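지난달 뉴스레터 끝에 '핸드헬드 그리퍼 키트 써보신 분 계세요?'라고 한 줄 적었더니 답장이 꽤 왔어요. 그런데 대부분이 "저도 궁금해요"였다는 거... 그래서 제가 그냥 빌려서 써봤습니다. 이번 호는 그 이야기로 거의 다 채울 것 같아요. 길어요, 커피 한 잔 챙겨 오세요!

제가 써본 건 Tevar라는 작은 회사에서 나온 양손 그리퍼 키트예요. 로봇 팔은 안 들어 있고요, 사람이 양손에 하나씩 쥐고 일을 하면 그 움직임이 기록되고, 나중에 그걸로 로봇 팔을 가르치는 방식이에요. 이 바닥에 계신 분들은 다 아시는 방식이니까 설명은 여기까지. 판매도 하고 월 단위로 빌려주기도 하는데, 저는 2주 대여로 시작했다가 결국 한 번 연장했어요(연장 신청이 메일 한 통으로 끝난 건 점수 드립니다).

상자는 생각보다 컸어요. 그리퍼 두 개, 손목 끈, 충전 케이블, 교정용 판, 그리고 종이 설명서. 종이 설명서가 들어 있는 물건을 정말 오랜만에 받아봤는데 솔직히 좀 반가웠습니다. 다만 한국어판은 번역이 들쭉날쭉해요. 3장까지는 멀쩡하다가 4장부터 '집게'와 '턱'과 '손가락'이 같은 부품을 가리키는 말로 번갈아 나옵니다. 저는 결국 영문판 PDF를 띄워놓고 봤어요. Tevar 쪽에 메일로 알렸더니 다음 인쇄 때 고치겠다고 하네요.

설치는 오전 10시에 시작해서 점심 먹기 전에 끝났어요. 제일 오래 걸린 건 교정이에요. 양쪽 그리퍼를 교정판 위에서 정해진 순서대로 돌리고 여닫아야 하는데, 오른쪽은 한 번에 됐고 왼쪽은 네 번을 다시 했어요. 알고 보니 제가 순서표를 한 줄 건너뛰고 있었더라고요. 제품 탓 아니고 제 탓입니다, 네. 그래도 몇 번째 단계에서 틀렸는지는 화면에 알려줬으면 좋겠어요. 지금은 그냥 "다시 시도하세요"만 뜨거든요.

자, 그럼 무슨 일을 시켜봤느냐. 처음 며칠은 블록 옮기기나 컵 겹치기처럼 다들 하는 걸 했어요. 이건 뭐 잘 됩니다. 너무 잘 돼서 쓸 말이 없어요. 그래서 바로 케이블로 넘어갔습니다. 저희 독자분들 중에 조립이나 포장 쪽 계신 분들이 제일 많이 물어보시는 게 늘 케이블이잖아요. 멀티탭 하나 올려놓고 선 잡기, 옮기기, 감기, 이 정도만 해도 그리퍼 성격이 금방 드러나요.

작업판은 흰색으로 갔습니다. 멀티탭도 케이블도 흰색이라 일부러 까다롭게 잡은 거예요. 파란 콘센트 면이 있어서 멀티탭 몸체는 그나마 눈에 잘 들어오는데, 선은 판 위에 있으면 저도 가끔 놓치겠더라고요. 왼손 그리퍼로 선이 나오는 뒤쪽 끝을 노리고, 오른손은 벌린 채로 띄워두고 기다렸다가 거드는 식으로 순서를 짰어요. 한 손이 노는 시간이 아까워 보여도 이렇게 대기시키는 편이 저는 훨씬 편했어요. 양손을 한꺼번에 들이밀면 그리퍼끼리 부딪히기 딱 좋습니다. 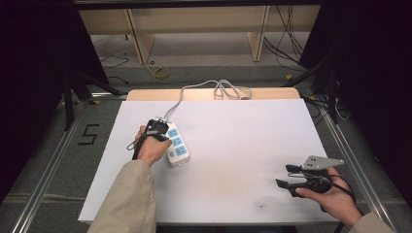
Sarita Chauhan 님은 생각이 좀 다르시대요. 대기하는 손을 그렇게 오래 띄워두면 팔이 먼저 지치고, 지친 손이 떨리면 그 떨림까지 데이터에 들어간다고요. 자기라면 쉬는 손은 판 가장자리에 내려놓고 시작 신호에 맞춰 들겠다고 하셨어요. 그리고 이 키트를 살 생각이면 그리퍼 무게부터 직접 들어보라고, 사양표 숫자만 보고 주문했다가 후회한 적이 있다고 덧붙이셨습니다.

맞는 말씀이라 다음 날 바로 따라 해봤어요. 결과는요, 팔은 확실히 편해요! 대신 내려놓을 때 판이 살짝 밀리는 일이 생겨서, 저는 판 밑에 미끄럼 방지 매트를 깔고 나서야 만족했습니다. 지금은 짧은 작업은 띄워두고, 긴 작업은 내려놓는 걸로 섞어서 하고 있어요.

케이블 이야기로 돌아가면, 이 그리퍼는 가는 선을 집는 맛이 꽤 좋아요. 턱이 맞물리는 끝부분이 잘 맞아서 선이 옆으로 새는 일이 적었어요. 제가 전에 쓰던 Stiltis 제품은 힘은 더 좋은데 가는 선을 잡으면 자꾸 빠져나가서, 결국 끝에 고무를 덧대고 썼거든요. 반대로 멀티탭을 통째로 들 때는 Stiltis 쪽이 나았습니다. Tevar는 두꺼운 걸 물면 손잡이를 끝까지 당기고 있어야 해서 검지가 아파요. 30분쯤 지나면 "아, 내가 이걸 왜 시작했지" 싶은 순간이 옵니다.

손목 끈은 별로예요. 길이 조절이 두 단계뿐이라 저처럼 손목이 가는 사람한테는 헐렁하고, 소매가 긴 옷을 입으면 자꾸 걸려요. Higinio Cuautle 님은 아예 끈을 떼고 자전거용 벨크로를 달아 쓰신대요. 사진까지 보내주셨는데 꽤 그럴듯해서 저도 주문해놨습니다.

숫자를 궁금해하실 것 같아서 적어둘게요. 대여 기간 동안 제가 남긴 기록이 모두 2,391건이에요. 그중 케이블 작업 하나에서만 200건을 따로 떼어 다시 돌려봤는데, 추적이 끊겨서 못 쓰게 된 게 11건이었습니다. 제 기준으로는 괜찮은 편이에요. 끊긴 것들은 거의 다 제가 그리퍼를 몸 쪽으로 너무 바짝 당겼을 때 나왔고요, 그걸 알고 나서는 의자를 한 뼘 뒤로 뺐더니 확 줄었어요. 이런 건 설명서 앞쪽에 크게 좀 써주면 안 되나요? 지금은 부록에 있습니다. 부록에!

소프트웨어는 호불호가 갈릴 것 같아요. 녹화 시작과 정지는 시원시원한데, 기록 이름을 나중에 한꺼번에 바꾸는 기능이 없어요. 저는 첫 주에 이름 규칙을 대충 정했다가 나중에 하나하나 고치느라 저녁 시간을 꽤 날렸습니다. 쓰실 분들은 첫날에 규칙부터 정하세요. 작업 이름, 사람, 회차, 이 순서로 해두니까 찾기 편하더라고요. 내보내기는 형식을 고를 수 있어서 좋았고, 큰 묶음을 내보내다가 한 번 멈춘 적이 있는데 이어받기가 돼서 처음부터 다시 하지는 않았어요.

고객 지원 이야기도 빠뜨리면 섭섭하죠. 왼쪽 교정 때문에 첫날 문의를 넣었는데 오후 4시에 보내서 5시 전에 답이 왔어요. 답장에 제가 건너뛴 줄이 굵은 글씨로 표시돼 있어서 얼굴이 좀 화끈했습니다. 두 번째 문의는 충전 케이블 여분을 따로 살 수 있느냐는 거였는데 이건 답이 사흘 걸렸고, 답은 '아직은 안 됩니다'였어요. 케이블 잘 잃어버리시는 분들은 조심하시길.

그럼 사야 하느냐, 빌려야 하느냐. 제 생각에는 작업 종류가 아직 안 정해진 팀이면 무조건 대여예요. 2주면 맞는지 안 맞는지 충분히 알 수 있고, 연장도 어렵지 않으니까요. 작은 부품이나 가는 선을 주로 다루는 곳이면 사도 후회는 적을 것 같아요. 상자나 병처럼 두툼한 걸 하루 종일 집어야 한다면 저는 다른 걸 먼저 보겠습니다. 손가락이 소중하니까요.

대여하실 분들께 하나만 더요. 반납할 때 교정판을 꼭 같이 넣으세요. 저는 책상 밑에 두고 그리퍼만 보냈다가 택배를 두 번 부쳤습니다(두 번째 택배비는 당연히 제 돈이었고요).

다음 호에는 Rawat에서 나온 거치대를 볼 거예요. 양손 그리퍼를 안 쓸 때 걸어두는 물건인데, 겉보기엔 그냥 옷걸이 같거든요. 근데 충전까지 된다니까 기대가 됩니다. Devendra Vishwakarma 님이 먼저 써보시고 메모를 잔뜩 보내주셔서 그것도 같이 실을게요. Gendilska의 구독형 데이터 검수 서비스도 물어보신 분이 계셨는데, 체험판 신청은 해뒀고 아직 순서를 기다리는 중이에요.

그리고 지난 호 퀴즈 상품으로 걸었던 케이블 정리 세트는 Margareta Bălan 님께 갑니다. 축하드려요! 주소는 이 메일에 답장으로 보내주시면 되고요, 이 키트를 써보신 다른 분들도 의견이 있으면 같은 곳으로 보내주세요. 특히 왼손잡이분들 후기가 궁금해요. 저는 오른손잡이라 왼쪽 그리퍼에 대해서는 영 자신이 없거든요.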